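The village that irons for the whole valley

April 2024

On the road between Urkby and Fudby there is a low brick building with steam coming out of the roof on most mornings. Visitors often take it for a bakery. It is the shared laundry, and it has washed the sheets, tablecloths and work clothes of the two villages for longer than most of the people who use it have been alive.

Shared laundries were once common in this part of the country. A farm household could not easily pay for a washing machine, and even if it could, the water pressure was poor. So the households joined together, bought one big machine and one mangle, and wrote their names in a book. When the machines became cheap, almost all of these places closed. The one in Urkby did not, and I wanted to understand why.

The first answer is the mangle. It is two metres wide, heated, and it makes a linen sheet so flat that it feels like paper when you put your hand on it. No iron at home can do this. People who have a good washing machine in their own cellar still drive here with the wet sheets in a tub, only to use the mangle for half an hour.

The second answer is the price. Membership costs 70 crowns for a month, and after this you pay only for the soap. The association has 174 members in the two villages, and a few more who moved to the town and refuse to leave the list. In a year with no repairs this is enough. In a year with repairs there is a flea market in September, and the hole in the budget is closed with old lamps and blackcurrant juice.

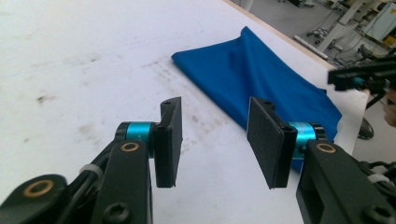
Blue cloth on the white table, loosely folded.

The third answer is more difficult to put in words. To fold a big sheet you need two persons. One can do it alone, with the chin and some patience, but it is never straight. In the laundry there is always somebody who takes the other end. You walk towards each other, give the corners, step back, and walk again. During this you talk. I was there for three mornings and heard about a new hip, a sold tractor, and a long disagreement about the right time to cut a plum tree. On the third morning I was asked for my own opinion about the plum tree, and I took this as a sign of trust.

There are rules, and they hang on the wall by the door. Coloured things are not washed before noon. Horse blankets are not washed at all. A person who has booked a time and comes more than fifteen minutes late has lost it, and this rule is followed without mercy, also against old friends.

The folding itself has local variants. In Urkby a tablecloth is folded first along its length and then in three. In Fudby they fold it in four, and they say that the three-fold leaves an ugly line in the middle of the coffee table. In Urkby they say that this is not possible, as a cloth folded in three has no line in the middle. Both sides are ready to show you.

Last winter the boiler stopped, and a new one was offered for 2,400 crowns in fitting costs alone. The members met in the school hall and the discussion took 2 evenings. Some wanted to close the laundry and give the mangle to the museum in the town. Most did not. The boiler was ordered, and while they waited for it, the washing was done at home and only the mangle was kept running, with its own small heater.

Now the steam is back over the roof. The book still lies on its shelf, with a pencil on a string, and the early hours are full for weeks ahead. If you want to try the mangle as a guest, the best chance is after lunch, when the Urkby people are at home resting and the Fudby people have not yet finished their coffee. Bring your own soap, and sheets that are still a little damp.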